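Rillow Room: storage and clean clothing
Progress report to the Palacios Fund
Prepared by Itzel Salinas, Trustville
4/18/18

Where we are

When you gave us £2000 to sort out storage and protective clothing in the Rillow Room, the application promised "a calm and orderly working space". I wrote that sentence, so I have only myself to blame. The room is now orderly on most days and calm on some of them.

To the end of last month we had spent £1643. The rest is set aside for labels, a second bench by the door and the lid situation, described below at more length than it deserves.

Storage

Most of the cardboard boxes have gone. Several had been in the room longer than I have, and one had been labelled MISC by three different people in three different pens. Going through them took four afternoons and produced two full skips, a box of perfectly good gloves and a kettle lead which has since been claimed by everybody.

In their place we have large plastic bins, bought through Asano. They are bright, they wipe down easily and they can be seen from the far side of the room, so the old defence of "I didn't know where it went" has been retired. The bins were delivered a fortnight late and without lids. Asano sent the lids separately, in the wrong size, with a very polite note. The right size is on order. Until it comes, the bins stay open and we dust.

I should own up to one change from the plan. The application described the bins as stackable, and they are. We have stopped stacking them, though, as whatever anyone needed was always in the bottom one. They now stand on the floor in a place of their own, which uses more of the room than I told you it would.
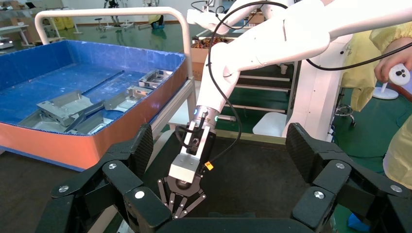 The Rillow Room: blue storage bin with its orange-red rim, left; yellow gown and blue shoe cover, right.

Gowns and shoe covers

We bought 70 gowns and 600 shoe covers. The gowns are yellow, which suits nobody on the staff, and I'm told this has been raised. They tie at the back and come in one size, a size that appears to have been settled by someone very tall. Shorter colleagues fold the cuffs over twice and get on with it.

Shoe covers are going faster than I budgeted for. My sums assumed one pair per person per visit. People then went out for a sandwich, as people do, and wanted a fresh pair on the way back in. We have moved the dispenser inside the door and put a used-covers bin on the other side of it, and the rate has come down a little. At the present pace we will need to reorder before September, and I would rather you heard that from me now than read it in an invoice.

The first bench by the door has been a great success. Before it arrived, putting on shoe covers meant hopping, and the wall had the handprints to show for it. The wall has been washed.

What hasn't worked

The sign-out sheet for gowns. It was filled in carefully for nine days and then by me alone. I have taken it down and now check the shelf on Friday afternoons, a system with the advantage of existing.

The colour-coded floor tape. It lifted at the corners within a week. We have scraped most of it up and will try paint.

Still to do

Fit the lids, once there are lids that fit.
Label each bin on the side as well as the front.
Buy and fix the second bench.
Paint the floor lines over a weekend, with the door locked.

We are asking for no further money at this stage. We would like your agreement to move the unspent tape budget to paint, and a yes by email is plenty. You are welcome to visit any weekday morning. Gowns and shoe covers will be provided, and there is now somewhere to sit while you put them on.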